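3.2 Shared tables and how long people stay
6 min read

When we first began visiting the small cafés of Gurnero, we had expected the price of a drink to explain most of how long a person lingered over it. 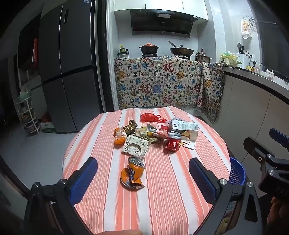
Price did matter a little, but the shape of the table mattered a good deal more, and we were rather pleased to find it so. Across 2,758 visits in 20 cafés, guests at round tables stayed longer than guests at square ones, and they were also more willing to let a stranger sit down (Figure 2). The owners, who were generous with their time and their coffee, had long suspected as much. In Davosgate the pattern was weaker, perhaps for the simple reason that seven of the cafés there close before supper.

Figure 2. A round table with a striped cloth.

We return to the 132 longer interviews in Section 4, where guests tell us, in their own words, what makes a place feel like somewhere they may sit a while.

Related articles
Bench seating in the Vondard market halls
Waiting rooms and small talk: a second look
Who sits by the window?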